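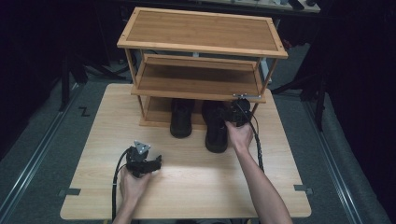

家里连餐桌都摆得勉强，你还要我让出一块地方当门厅，这不是拿面积打水漂吗？上一版出来以后，有读者来信这样问我，信写得很长，火气也不小，后面还附了自家的平面图。

第六章 进门的那几步

我把那张平面图看了好几遍。套内60平方米，两室一厅，进门左手是厨房的推拉门，右手是一堵光墙，正前方一眼望到阳台。图上没有画门厅，可是他用铅笔在门口画了个圈，圈里写着“永远很乱”。你看，地方他早就让出来了，只是没有人管它。

所以这一章我打算换个讲法。上一版我从“门厅的定义”讲起，讲得一本正经，学生背完定义就去画图，画出来的门厅一个比一个像酒店大堂。这回我们先把定义放一放，从一个人回家时做的事情讲起，尺寸、光线、地面、储物，都跟在这些事情后面出场。

6.1 先回想一下你是怎么进门的

请你合上书，花一点时间回想自己昨天回家的过程。掏钥匙还是按指纹？手里提着东西吗，提着的时候放在哪儿？门是往里推还是往外拉？进来以后先开灯还是先关门？鞋是站着脱还是坐着脱？外套呢？伞呢？快递盒子呢？

我每年开课都让学生做这个练习，写在一张纸上，不许画图，只许用动词。头一遍交上来的往往很短：开门，换鞋，进屋。我就退回去让他们再写。第二遍就热闹了：用膝盖顶住门，把菜放在地上，伸手去够开关，够不着，再往里走一步，踩到别人的拖鞋……写到这里，平面图上的问题自己就冒出来了，都用不着我讲！

这些动词排成一串，我管它叫“进门序列”。后面几节会反复用到这个说法，你记住它就行，考试不考它的定义。

进门序列里有几个动作要占地方，有几个不占。按开关不占地方，但它规定了你站在哪里。弯腰换鞋占地方，而且占得比你想的多：人弯下去以后，臀部往后退，头往前探，整个人在平面上变成一个长条。很多户型图上看着挺宽裕的门口，住进去就觉得挤，毛病多半出在这个长条上。画图的人画的是站着的人，一个小圆圈，住的人偏偏要弯腰。

6.2 门扇扫过的那一块

接着说门本身。入户门的开启弧线是门厅里最霸道的一条线，它扫过的地方什么固定的东西都别想放。内开的门尤其如此。外开的门把弧线甩到了楼道里，屋里松快了，可是楼道窄的话，邻居经过的时候你一推门，两边都要吓一跳。该往哪边开，先查当地的消防和楼道规定，再谈方便，这个顺序不能颠倒。

我早年跟过一个叫Tresness的公寓改造，老楼，户户内开，门后面都有一块三角形的死角。第一稿我们很聪明地往死角里塞了一个伞架，图纸上严丝合缝。结果样板间装好，门开到一半就被伞柄顶住了。图上画的是伞架的轮廓，伞可没有画进去。后来伞架挪到了门铰链对面，死角里只在高处钉了挂钩，挂一把鞋拔子，平平安安用到现在。

这件事我讲过很多遍，每一届总还有人在作业里重犯。开启弧线请用虚线画全，把手的厚度也画进去。五金样本里一般都查得到把手突出门面的尺寸，我手头那本Witeck的旧样本上，最厚的一款是64毫米，你要是没算这一截，柜子就得挨磕。门吸装在地上还是墙上，也在这一步定下来，别拖到施工的时候让师傅替你决定。

6.3 地面在哪里换

门口的地面要回答一个问题：外面的鞋走到哪里为止？

有高差的做法最干脆。进门是一块低下去的地面，里面是高的，界线清清楚楚，小孩子也看得懂。高差多少合适，各家习惯不同。落差大，坐在边上换鞋舒服，可是半夜出来取个东西容易踩空。落差太小又最讨厌，脚感觉不到，脚尖却刚好绊得着。Suner那批住宅的地面落差是22毫米，验收时人人都说精致，住户搬进去以后意见就来了，老人走路脚抬得低，一绊一个准。从那以后我对这种若有若无的小台阶格外警惕，要么做平，要么做得让人一眼看见。

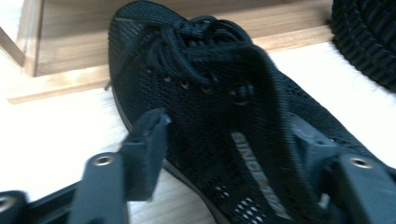
做平的话，就得靠材料来划界。砖接木地板，石材接砖，或者同一种砖换个铺法，都可以。收口条尽量选薄的，颜色跟着其中一边走。换材料的那条线画在哪里，回到你的进门序列里去找：鞋脱下来的那一刻，脚落在什么地方，线就该在那附近。有的同学喜欢让这条线跟吊顶对齐，跟墙角对齐，图面上确实漂亮，住的人却要踮着脚跨过去。我的建议是先让它跟脚对齐，再想办法去迁就吊顶。

材料本身怎么选，第四章讲耐磨和防滑的时候已经列过表，这里不重复，只补一句：门口这块地面要经得起沙子。沙子带进来，被鞋底一碾，再硬的漆面也会发乌。浅色亮面的砖在样板间里好看得很，下过一场雨你再去看看……

6.4 柜子要多深

讲到储物，大家都精神了，我知道这是你们最爱画的部分。

先说深度。门口的柜子是跟过道抢地方的，每深一点，人就窄一点。平放鞋子的层板，深度由家里最大的那双鞋说了算。过道实在紧张，就用斜插或者翻斗的形式，柜体能薄下来不少，代价是装得少，靴子也进不去。Panyasiri旅馆的客房门口用过一种230毫米深的翻斗柜，住店的人行李简单，够用了。照搬到一家老小常住的房子里就不行，我见过有人这么干，最后鞋盒一直摞到电表箱底下。

再说敞开和关上的问题。柜门能遮丑，也能让人懒得打开。每天穿的那几双，很多人宁可踢在地上也不肯开一次门，你设计得再周到也拗不过这个习惯。那就顺着它来，柜子底部架空一段，或者留一两层不装门的格子，当天穿的鞋随手一推就进去了。过季的、偶尔穿一回的，放到有门的部分去。透气也要想到，全封闭的柜子最好在背板或者门板上开缝。

高度上，从地面到膝盖是鞋的地盘，腰部那一带留给手：钥匙、口罩、信件、没喝完的水。这一层台面我劝你千万别省！上一版的习题里有个户型，不少人把柜子从地面一直顶到天花板，中间一道缝都不留，容量是大了，提着两袋菜进门的人还是得把菜放在地上。台面用不着多大，放得下一个托盘就行。

凳子呢，有条件就给。坐着换鞋的人会越来越多，我自己就是，前些年还笑话别人，如今站着系鞋带已经要扶墙了。凳子旁边的墙上最好有个能扶的东西，扶手也行，结实的柜边也行，凳面别太软，软了起身费劲。

6.5 灯和开关

进门第一件事往往是找光。开关的位置跟着门把手走，门打开以后，手自然落下的那一侧，离门套近一点，千万别被门扇挡在背后。用感应灯的话，感应范围要调到门缝刚开就亮，同时又不要客厅里有人走过就亮一次，后面这条烦起来真要命。

灯装在哪里，又跟弯腰有关。只在头顶正中装一盏筒灯，人一弯下去，影子正好罩在自己手上，鞋带怎么也看不清。在柜子底下或者台面下方补一条光，问题就没了。亮度不必高，颜色跟客厅保持一致，出门照镜子的时候脸色才不会发绿。

6.6 回到那封信

那位读者的平面图，我后来试着改了一稿，就放在本章末尾的练习前面，你可以先不翻过去，自己动手画。条件是这样的：墙不许动，厨房的推拉门不许换边，阳台的光要保住，那个铅笔圈里的东西要各有去处。右手那堵光墙是你最大的本钱，怎么用，用多厚，用到哪里停下来，都由你定。

动笔之前，请把这家人的进门序列写出来。信里提到家里有一位老人和一个刚上小学的孩子，孩子放学比大人早，自己开门。所以你至少要写两份，一份给提着菜的大人，一份给背着书包、够不到高处的孩子。两份序列写在同一张纸的左右两栏，互相打架的地方用笔圈出来，下一节我们就从这些圈开始讲。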